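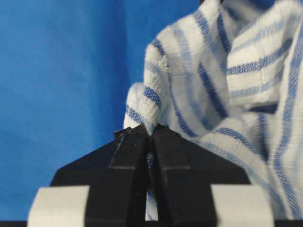 WIRNMONT RELEASES TEXTILE CARE AND FOLDING GUIDE FOR SHARED KITCHENS

October -- Wirnmont has released a revised care and folding guide for woven kitchen cloths used in shared and commercial kitchens. The guide covers sorting, laundering, folding and shelf storage. It replaces the laundry notes previously issued with Cideck linen orders.

The revision applies to striped cloths of open or crinkled weave, such as off-white towelling with bands of royal and sky blue. Fabric of this type does not lie flat on its own. Edges tend to roll into a tube, and a rolled edge left inside a fold produces an uneven stack.

Under the new procedure, each cloth is opened fully before folding. The operator locates a rolled edge, grips it near a corner and draws it outward until the hem is exposed. The cloth is then laid out with the stripes parallel to the front of the table and folded in half 2 times. Stripe alignment is used as the check for squareness. A cloth with stripes running diagonally across the top layer is to be reopened and refolded.

"The colour bands are a reference line that is already woven in," said Chrysoula Ververidis, textile care lead at Wirnmont. "Staff at Wallell had been folding to the hem, and on a puckered weave the hem is the least reliable edge on the cloth."

The procedure was trialled at the Wallell kitchen over seven weeks. Finished stacks were limited to 50 cloths per shelf. Taller stacks leaned toward the folded side and were discontinued early in the trial.

A separate section deals with pale cloth gathered at one end. When fabric is held at a single point, creases run from the grip out to the wide edge. The guide directs staff to release the gathered end, turn the cloth a quarter turn and smooth from the centre before the first fold. Cloths are not to be stored in the gathered state.

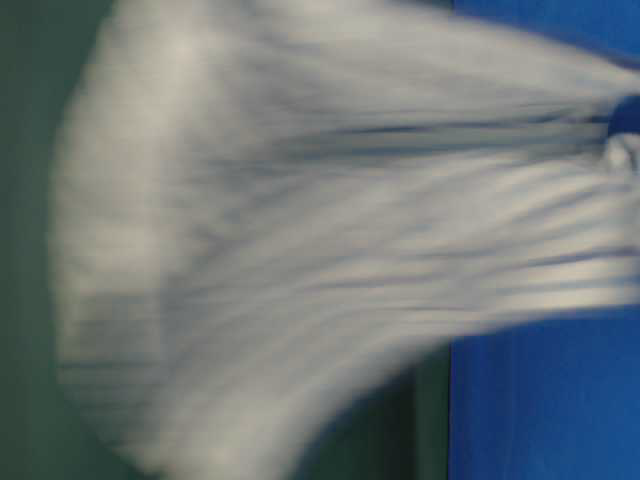 AVAILABILITY

The guide is supplied with all Ostapchuk shelving and linen orders, and existing customers may request a printed copy -- laminated for wall mounting if required -- through their account representative.

Media contact: Chrysoula Ververidis, Wirnmont | Copyright Wirnmont. All rights reserved. | Back to top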